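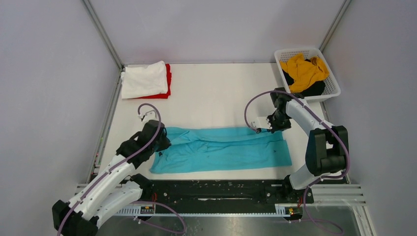 Turquoise cloth on a white table, creases still in it.

Home Explore Lists Bookmarks Profile
Search posts and people

Thread on the cold buffet for the engagement lunch at Wimeck in May. I got several messages asking how the quantities were worked out, so I'm putting the method and the errors in one place.

Parameters: roughly 20 guests, standing, early afternoon, no oven on site, one domestic fridge with a weak door seal. Food on the table for 2 hours and then cleared whether or not people were done with it.

The fridge decided the menu. I measured the shelves before I picked a single recipe. Two of my sheet pans would not fit with the door closed, which removed anything that had to stay flat and cold until service.

Final menu was 5 items: cucumber rounds with smoked trout, small ham biscuits, marinated white beans on toast, deviled eggs, lemon bars.

Total count was 223 pieces. That is a lunch quantity. For a mid-afternoon party where people have already eaten I would drop it by a third.

I did not split the pieces evenly. Biscuits got the largest share, then lemon bars, then eggs. Trout got the smallest because it holds worst and costs most.

Biscuits came from Ye, the bakery by the bus depot. I have made my own for larger parties and the labor is not worth it unless you already have the dough frozen. They sell a half-size biscuit if you order ahead. It is not on the board.

Ask for them unsliced. Pre-sliced ones go stale along the cut face overnight. I split them the morning of the party with a serrated knife, filled them, and packed them tight in a lidded box with the cut sides facing each other.

Ham: shaved, not sliced. Same weight, more height, and it doesn't pull out in one sheet when somebody bites it.

Butter goes on both halves of the biscuit, to the edge. Mustard on the top half only.

Eggs were boiled the day before, peeled the day before, filled on site. The filling traveled in a piping bag with the tip folded over and clipped. Whites traveled cut side down on damp paper towel.

Older eggs peel better. I bought mine more than a week out and still lost several to tearing. The torn whites went into the filling, which made it slightly lumpy and clogged the star tip. Use a plain tip if you plan to do this.

Beans: dried, cooked soft, dressed while hot. Vinegar, olive oil, garlic left in large pieces so it can be pulled out. They improved overnight in the fridge. The oil set, so they need to come out well before serving and be stirred once.

Toast was the failure. I baked it hard the night before and stored it in a bag with the air pressed out. It picked up moisture from somewhere and was chewy by service. Next time it goes in a tin with a loose lid and I bring extra crackers as a fallback.

Cucumber rounds: cut thick, salted, drained on a rack, blotted. A thin layer of cream cheese goes down before the trout. It keeps the fish in place. Without it the topping slides when the tray is tilted.

Lemon bars were cut cold with a knife wiped between cuts. Sugar goes on at the table. If you sugar them before transport it dissolves and you have to do it again anyway.

Trays and the serving table came from Statwood. Delivery was on time. The table was narrower than the listing said - the two large oval platters overlapped the edge and I had to turn them lengthwise. Measure on arrival, before you dress it.

Flow: plates at the end nearest the door, napkins at the far end. When the napkins are next to the plates people take one, put it down to free a hand, and come back for another. Drinks on a separate table across the room.

Put out half of everything and keep the rest cold. Swap whole platters. Topping up a half-empty platter mixes food that has been out with food that hasn't, and then you have no idea what can be kept.

I logged put-out times in Gisa, the kitchen timer app on my phone. It lets you label each timer, so every platter had its own. The alarm sound is too quiet for a room with music on. I missed the first one and caught it by looking.

Leftovers: beans, mostly, and a lot of toast. Trout was gone first. Biscuits and eggs finished close to the end, so those two ratios were correct.

We use cookies to keep you signed in and to measure traffic. Accept all / Manage settings

Follow-up, as it was asked three times: yes, the eggs can be filled at home if you have a proper carrier. I don't own one. In a regular box they drift into each other on the first corner.

Also asked: I would not add a hot item to this. One warmer means an outlet, a cord across the floor, and a different set of holding rules for a single dish. If the host insists, do soup in a vacuum flask with small cups.

Correction to the post about butter. Soft butter, not melted. Melted soaks in and the biscuit falls apart by midday.

Shopping order, for those keeping notes: dried beans and eggs first, then ham and lemons, then trout and cucumbers the day before. Biscuits picked up the afternoon before, once the trout is already in the fridge.

The toast retest is in the tin now. I'll post the result under this one.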